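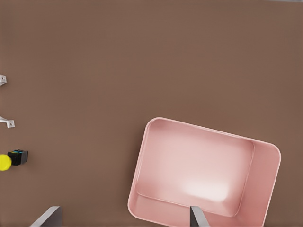
## Alte Kirchenbücher lesen: so fange ich an

Meine ersten Taufeinträge habe ich komplett falsch abgeschrieben, also lernt bitte aus meinen Fehlern! Ihr braucht nur den Scan, Papier, Bleistift und etwas Geduld.

1. Sucht zuerst den Pfarrer, nicht den Vorfahren. Lest 2 Seiten derselben Handschrift quer, bis euch die Schleifen vertraut vorkommen.
2. Legt euch ein Alphabet an – Monatsnamen und gängige Vornamen eignen sich prima, die kennt man ja schon. Bei mir war es der November, der mir das kleine e verraten hat (es sah aus wie ein n).
3. Schreibt Zeile für Zeile ab, genau so, wie es dasteht. Unklare Buchstaben kommen in eckige Klammern.
4. Lasst den Eintrag über Nacht liegen und schaut dann nochmal drauf. Bei schwierigen Stellen plane ich bis zu 9 Durchgänge ein.
5. Fragt jemanden! Rasha Hamdan aus unserer Lesegruppe hat mir einen Paten entziffert, an dem ich ewig hing.

Notiert zum Schluss Band, Seite und Nummer, sonst sucht ihr alles noch einmal.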